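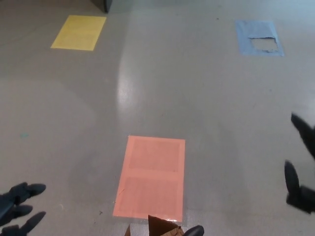

Slide 4: Skernarex hands over the pink floor marker, yellow and blue further back

Right, so leave this one up while I talk about the kit. Sevell sell it as a pair of hands plus the Nukel software, and we had it on trial at Villalba for 5 weeks. List price is 3,853 euros -- pause for groans.

What I liked: setup. You tape out your zones on the floor, give each colour a name in Nukel and off you go! I had mine talking to the laptop in some 50 minutes, and I'm hopeless with cables.

What I didn't: tape. Look at the blue one, there's a big patch torn away. Budget for decent tape, or paint the zones if your landlord lets you. I've asked Sevell whether they'd put a roll in the box (still waiting).

Mention the fingers -- jointed, matte black, spares sold separately. Ask who's bought spares before. Then on to support costs, next slide.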